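Babita Rathore was already pouring the tea when I got to her kitchen, and she had three jars of pickle open on the counter before I had found anywhere to put my coat. She has been making pickles and chutneys for most of her life, and for the last few years she has been selling them under the name Kushwaha, which was her mother's family name. "I didn't want my own name on the lid," she told me. "If somebody doesn't like the mango, I don't want to hear about it at the post office!"

She laughs easily, and she talks the way she cooks, which is to say with several things going at once. We began with lime pickle and ended up, by way of her late uncle's bicycle, at the price of mustard oil.

The business started with a table at the Mitia street market, where she brought 190 jars and expected to carry most of them home again. "I had told my son to keep the trunk of the car clear for the drive back," she said. "By two in the afternoon I was selling the tasting jar." Last year she made 3000 jars, nearly all of them between January and the end of the summer, and she still tastes every batch herself, standing up, with a piece of plain bread.

I asked whether she works from written recipes. She got up and came back with a school notebook that had lost its cover, full of her mother's handwriting and hardly any measurements. "A handful of this, enough of that. Whose handful? My mother had tiny hands. It took me years of salty carrots to work that out."

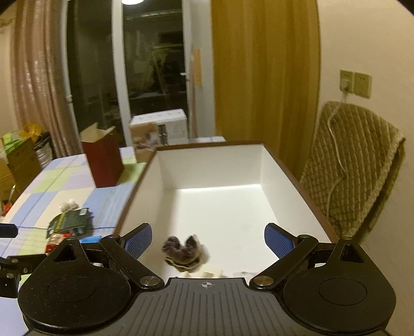 Packing is the part of the job she likes least, and she has firm opinions on it. Glass is heavy, lids work loose, and oil finds its way through anything. She tried divided cartons and padded bags, and one winter she wrapped everything in old newspaper and had a customer in Skarkulen write back to say how much she had enjoyed the crossword. These days she swears by a big white box with an open top, so she can see what she's doing and get both arms in. "You should never pack a jar you can't see," she said, and then repeated it in case I hadn't written it down.

She has been asked to grow. A shop chain called Grumon wanted her lime pickle on its shelves, in a smaller jar and with less oil, and she thought it over for a whole month before saying no. "They were very nice people. They sent a fruit basket. But less oil? The oil is what keeps it! I would have been selling sour limes with a pretty label."

So she goes on as she is, with one helper on busy mornings and her son on the accounts, and with a waiting list for the green chili that she keeps on the back of an envelope. When I asked what she was working on next, she pushed a saucer toward me with something dark and sticky on it. It was plum, with ginger and a little black cardamom, and she wasn't happy with it yet.

"Too sweet," she said, watching my face. "Tell me it's too sweet."

I told her I would need another spoonful to be sure, and she went to get the bread.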